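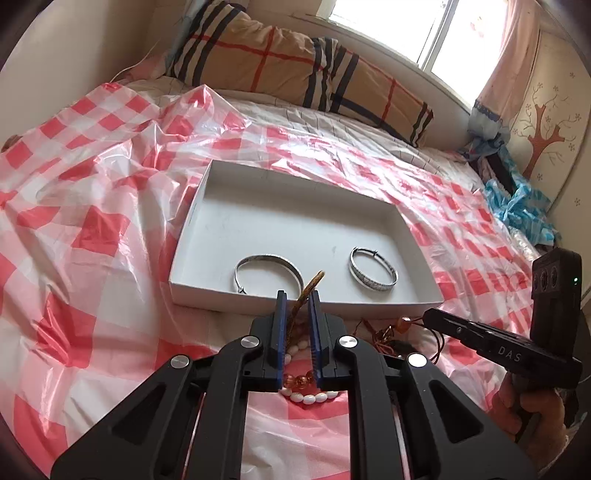
A beaded bracelet on a red, pink and white checked plastic cloth, with silver bangles in a shallow white box.

How to sort and store bangles and bracelets

Most people keep bangles the way they came home: dropped in a bowl, hung on a hook or left in the bathroom. Silver gets scratched by other silver, beads get caught in open ends, and the piece you want is always at the bottom. The method below takes one afternoon for an average collection and needs nothing you can't buy at a newsagent or a discount shop.

I wrote the first version of this page for the jewellery table at the Suvcombe market. It has been revised since, mostly after questions from people with a lot more beads than I have.

What you need

A plain cloth, at least the size of a tea towel
Two or three shallow boxes or box lids
Acid-free tissue
Small zip bags
A soft polishing cloth for silver
A soft dry brush (an old makeup brush is fine)
A pencil and some card tags

Step 1: Set up the cloth

Work at a table with good light. Lay the cloth flat and smooth out the folds. A strong colour is best. I use red because both silver and pale beads show up on it, and so does a loose bead if one comes off. White cloth hides white beads, and anything with a heavy pattern is hard on the eyes after half an hour.

Don't use towelling. The loops catch on clasps and on the ends of adjustable bangles.

Step 2: Put out the boxes

The box should be shallow. A lid from a shirt box or a stationery box does the job, with walls just high enough to stop a bangle rolling off the table. In a deep box you end up stacking, and stacked bangles rub. Plain white inside is handy because you can see dirt and tarnish dust as it comes off. Wipe the box out before you start if it has been used for anything else.

Keep one box for silver and leave the beads on the cloth until you have checked them. If you have brass or copper, give it its own box.

Step 3: Sort by material first

It's tempting to sort by colour or by which ones you wear. Leave that for later. The first sort is by what the thing is made of, because that decides how it is cleaned and stored.

Silver and silver plate
Other metals
Beads on elastic or thread
Cord, horn, wood, shell and anything you aren't sure of

The last group is bigger than you'd expect. Thin brown bands are a common puzzle – some are cord, some are horn, and some are plastic coloured to look like either. If you can't tell, treat it as the most delicate thing it could be. That means no water and no polish.

Step 4: Check the silver

Pick up each bangle and turn it slowly through a full circle. On a solid bangle you are looking for dents and thin spots. On an adjustable one, look where the ends overlap. Each end is often finished with a coil wrapped around the other side, and it should slide with a bit of resistance. If it slides freely, the bangle will open on your wrist. A jeweller can tighten it, and so can you with padded pliers if you go gently.

Open bangles are a different matter. They get squeezed every time they go on, always at the same point, and after some years the metal tires. Put them on from the side of the wrist, narrowest part first, and don't pull the ends apart any further than you need to.

Engraved or patterned sections hold old polish. Brush them dry before you do anything else. If grey dust falls into the box, tip it out and carry on.

Step 5: Clean what needs it

For plain silver, use the polishing cloth in straight strokes along the band. Stop when it looks clean. Dark areas in a pattern are often meant to be there and give the engraving its depth, so leave them alone.

Don't use toothpaste. I have seen it recommended in more than one magazine and it scratches.

Beads get a wipe with a barely damp cloth, then an hour on the dry cloth before they go anywhere. Never soak a strung bracelet. Water sits in the bead holes, and elastic perishes sooner when it has been wet.

Step 6: Check the beads

Lay each bracelet down in a loop and look at the gaps. Beads should sit against each other without being forced. If you can see the stringing between them, the elastic has stretched and should be replaced soon. Turn the whole loop a bit at a time so that every bead has been on top once.

Where a bracelet mixes two sorts of bead, look hardest at the places where they meet. Holes of different sizes wear the thread unevenly. Heike Reuter restrings for the stall and finds most of her breaks there.

If one is about to go, put it straight into a zip bag and restring it another day. Don't wear it once more first.

Step 7: Store everything

Silver: wrap each piece in tissue, put it in a zip bag and press the air out. The bags can go side by side in a shallow box.

Beads: store flat and in a loop. Hanging stretches elastic, even on a padded hook.

Cord, horn and wood: tissue only, no plastic. These materials can dry out or sweat when sealed. Keep them away from a heater or a sunny sill.

Mixed sets: if pieces belong together but are made of different things, bag them separately and write the same number on both tags. Dumisani Xaba does this with the Khumalo sets and it works better than my old way, which was to tie them together with ribbon.

Label the end of each box in pencil. Ink fades and marker smells for weeks.

How often

Check silver every June and again before the summer holidays. Bracelets worn weekly should have their elastic looked at every couple of months. Pieces you never wear still need to come out once a year, and if you haven't wanted to put one on in five years it may be time to pass it along.

Last updated December 2024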